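제목: Re: [공용주방] 조리대 물건 정리 기준에 대하여

안녕하세요. Orley 공용주방 정리 담당입니다.

지난번 메일에 답을 늦게 드려 죄송합니다. 질문하신 내용을 아래에 그대로 붙이고 그 밑에 답을 적습니다. 다른 분들도 비슷한 질문을 주셨기에 개인 답장으로 보내지 않고 목록 전체로 보냅니다.

> 안녕하세요, 2층 주방을 쓰는 사람입니다.
> 요즘 저녁에 내려가 보면 나무 탁자 위에 수세미, 집게, 컵, 행주가 그대로 올라와 있을 때가 많습니다.
> 가끔은 채소도 같이 놓여 있는데 누구 것인지 몰라서 치우지도 못하고 옆으로 밀어 놓고 씁니다.
> 탁자에 두어도 되는 물건과 안 되는 물건을 정해 주시면 좋겠습니다.
> 그리고 스펀지는 얼마나 자주 바꾸는지, 행주는 누가 빠는지도 알고 싶습니다.
> 집게는 서랍에 넣는 것이 맞는지 걸어 두는 것이 맞는지도 알려 주세요. 서랍에 넣으면 벌어져서 서랍이 안 열립니다.
> 마지막으로, 나무 탁자 위에서 바로 칼질을 하는 분이 있는 것 같습니다. 괜찮은 건가요?

먼저 탁자에 대해 말씀드립니다. 나무 탁자는 재료를 꺼내 놓고 손질하는 곳이고 보관하는 곳이 아닙니다. 쓰는 동안에는 무엇을 올려 두셔도 되지만 자리를 뜨실 때는 전부 제자리로 돌려놓아 주세요. 지금까지는 이 원칙만 말로 전해 왔고 물건마다 어디로 가는지는 적어 둔 적이 없습니다. 그래서 처음 쓰시는 분들은 몰라서 못 치우신 경우도 많았을 것입니다. 이번 기회에 하나씩 적겠습니다.

스펀지는 개수대 오른쪽 철망 받침에 세워 둡니다. 눕혀 두면 밑면이 마르지 않습니다. 특히 나무 위에 젖은 채로 두면 자국이 남고, 이 자국은 닦아도 잘 안 없어집니다. 파란 스펀지는 그릇용으로만 쓰고, 탁자와 가스레인지 주변은 행주로 닦아 주세요. 교체는 매주 목요일 아침에 합니다. 그 전이라도 냄새가 나거나 모서리가 부스러지면 그냥 버리고 새것을 꺼내 쓰시면 됩니다. 새 스펀지는 개수대 아래 왼쪽 문 안에 있습니다.

집게는 걸어 두는 것으로 정하겠습니다. 말씀하신 서랍 문제는 저도 여러 번 겪었습니다. 벌어진 집게가 위쪽 판에 걸리면 서랍을 억지로 당기게 되고, 지난 3월에 손잡이가 빠진 것도 그 때문이었습니다. 벽에 Neagu 걸이를 새로 달았으니 씻은 다음 손잡이 쪽을 위로 해서 걸어 주세요. 접히는 부분에 기름이 끼기 쉬우니 씻을 때 한 번 벌려서 안쪽까지 헹궈 주시기 바랍니다.
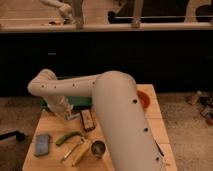 금속 컵은 계량용으로 쓰는 분도 있고 물컵으로 쓰는 분도 있어서 그동안 자리가 없었습니다. 앞으로는 양념 선반 맨 아래 칸에 둡니다. 눈금이 없으므로 정확한 양이 필요하면 같은 칸의 플라스틱 계량컵을 쓰세요. 금속 컵은 전자레인지에 넣지 마시고, 씻은 뒤에는 엎어서 물기를 빼고 올려 주세요.

채소는 조금 다릅니다. 오이나 호박처럼 씻어서 바로 쓰는 것은 꺼내 놓고 잊어버리는 일이 잦습니다. 주인을 모르는 채소가 탁자에 있으면 냉장고 가운데 칸의 '찾는 중' 바구니에 넣어 주세요. 이틀이 지나도 찾아가지 않으면 누구든 드셔도 됩니다. 바구니로 옮기실 때 따로 연락하지 않으셔도 괜찮습니다. 오이는 젖은 상태로 넣으면 금방 무르므로 종이타월로 한 번 감싸 주시면 좋습니다. 종이타월은 냉장고 옆에 걸려 있습니다.

행주에 대한 답입니다. 쓰고 난 행주는 접어서 탁자에 두지 말고 펴서 건조대에 널어 주세요. 접힌 안쪽은 다음 날 아침까지도 축축합니다. 세탁은 당번이 모아서 합니다. 당번표는 냉장고 문에 붙어 있고, 당번이 아닌 분은 더러워진 행주를 세탁 바구니에 넣기만 하시면 됩니다. 기름을 많이 닦은 행주는 다른 것과 섞지 말고 비닐봉지에 따로 담아 주세요. 깨끗한 행주는 50장이 있어야 하는데 지난번에 세어 보니 모자랐습니다. 방에 가져가신 분은 돌려주시기 바랍니다.

칼질은 반드시 도마 위에서 해 주세요. 이 탁자는 판을 이어 붙인 것이라 칼자국이 나면 그 틈으로 물이 들어갑니다. 도마는 개수대 뒤에 세워져 있습니다. 초록색 테두리가 채소용, 빨간색 테두리가 고기용입니다. 뜨거운 냄비를 놓을 때도 받침을 깔아 주시고, 받침이 없으면 마른 행주를 두 번 접어서 쓰셔도 됩니다.

탁자 닦는 방법도 물어보시는 분이 있어 덧붙입니다. 행주를 꼭 짜서 나뭇결 방향으로 닦고 마른 행주로 한 번 더 훔쳐 주세요. 이음매에 부스러기가 끼면 칼끝으로 파내지 마시고 서랍에 있는 작은 솔을 쓰세요. 세제는 개수대용 말고 Gemby 나무용을 물 700밀리리터에 한 뚜껑 풀어서 씁니다. 이미 풀어 둔 것이 분무기에 들어 있으니 대개는 그것으로 충분합니다. 식초는 쓰지 마세요. 지난번에 식초로 닦은 자리가 하얗게 떠서 기름칠을 다시 했습니다.

기름칠은 다음 달에 한 번 더 할 예정입니다. 하루 동안은 탁자를 쓸 수 없으니 날짜가 정해지면 미리 알려 드리겠습니다. 그때 선반 칸마다 이름표도 새로 붙이려고 합니다. 칸 이름에 의견이 있으시면 이 메일에 답장해 주세요.

Grerelstead 건물 주방도 같은 기준을 쓰고 싶다는 연락이 왔습니다. 그쪽은 건조대가 없어서 행주 부분은 고쳐서 보내겠습니다.

Orley 공용주방 정리 담당 드림

이 목록의 최근 글
- [공용주방] 냉장고 가운데 칸 비우는 날 안내
- Re: 개수대 물이 천천히 내려갑니다
- [공용주방] 도마 교체했습니다
- 유리 뚜껑 찾습니다 (56번 사물함 앞)
- Re: Re: 분리수거 봉투 위치
- [Grerelstead] 전기주전자 남는 것 있나요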